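Ollimard Finds Its Second Life

18 August 2020

The first time Judit Somogyi read the script of Ollimard, she turned it down. The part was a ferry ticket clerk with eleven lines, none of them longer than a sentence, and she had just finished a television series in which she barely stopped talking. She put the pages in a drawer and went on vacation.

Director Josiane Leclerc waited until May and then sent the script again, unchanged except for the cover letter. This time it asked Somogyi to read for the lead.

The film, shot over one cold autumn on the lake and in the small port of Idlow, follows a woman who comes home to sell her late father's boat and finds that he had already sold it, more than once, to different people. It is a comedy for most of its length. The boat is called the Ollimard, and so was the story it comes from, a short piece Leclerc's grandmother wrote for a local paper and never collected.

"I knew the story by heart before I could read," Leclerc says. "My grandmother told it with a different ending depending on who was in the room. I have used the one she told when my mother was there."

There was an earlier film. Evangelista, a production company that no longer exists, made a version for television when Leclerc was still at school. It ran for under an hour, moved the action to a city, and turned the daughter into a son. The family was paid a small fee and did not attend the screening. Leclerc has seen it many times since and is kinder about it than her relatives were.

"The acting is good," she says. "The man who plays the buyer is very good. I stole one thing from him, the way he wipes his feet before stepping onto the boat. Everything else I left alone."

Comparisons were bound to come up, and Somogyi decided early to avoid the older version. She watched it for the first time after shooting ended, at Leclerc's apartment, with the sound low because the neighbors had a baby. She says she was relieved to find the son played as an angry man. Her own Agathe is mostly tired. She arrives with one bag and a bad cold, and for the first 20 minutes she speaks only when someone asks her something.

That choice made trouble with the money. Merito, the distributor, wanted a voiceover to help viewers along, and one was written and recorded. It stayed in the film through two test screenings. The first was held for 200 people in a school hall, and the cards that came back afterward mentioned the voiceover more than anything else. Few of them liked it. Leclerc asked to show the film again with the voiceover removed and nothing added in its place, and Merito let her keep it that way.

The port itself does a lot of the explaining. Idlow has almost 400 residents in winter, and many of them are in the film, buying fish or standing at the fuel pump. The owner of the hardware store plays the owner of the hardware store. Leclerc did not give them lines on paper. She told each of them what Agathe would ask, and let them answer as they liked.

Somogyi found this hard at first. She is a stage actor by training and likes to know what is coming. In one long take, a retired pilot she had met that morning was supposed to tell her he had no idea where the boat was. He told her instead about a storm, in detail, and she listened to all of it. The take is in the film whole. Her face hardly moves, and it is the best piece of acting she has done on screen.

Other parts work less well. A subplot about a customs inspector comes and goes without much purpose, and the romance with the ferry captain feels like something left over from another draft. Leclerc admits that it is. The captain had a much larger role until the lake froze early and three days on the ferry were lost. What remains is a dinner, a walk, and a goodbye on the dock that asks for more feeling than the film has earned by then.

The last half hour makes up for it. The three buyers finally meet in the same room, each with a signed receipt, and Leclerc lets them argue in real time while Agathe makes coffee. It is very funny, and then one of them takes out a photograph and it stops being funny. The sum on his receipt, 2,702, is repeated so often in the argument that it has lost all meaning by the time Agathe offers to pay it.

The release was planned for spring and moved when theaters closed. Merito considered putting the film straight online, and Leclerc says she would have understood. It will now open on a small number of screens, most of them in towns with a single theater, and go to streaming later in the year. Some of the first showings will be outdoors. Idlow gets it a week before anyone else, on a sheet hung from the boathouse wall.

Somogyi plans to be there, if travel allows. She has no film work lined up and has been rehearsing a two-person play over video calls, which she dislikes — the delay ruins every joke, she says. Leclerc is writing. The new script has nothing to do with boats or her family, and she will not say more about it than that.

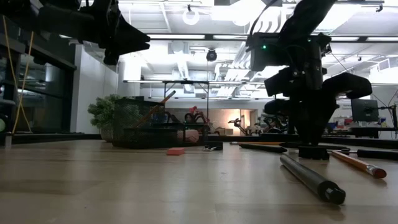

She does expect to shoot it in a town about the size of Idlow, and she has already asked Somogyi to read it. There are more lines this time.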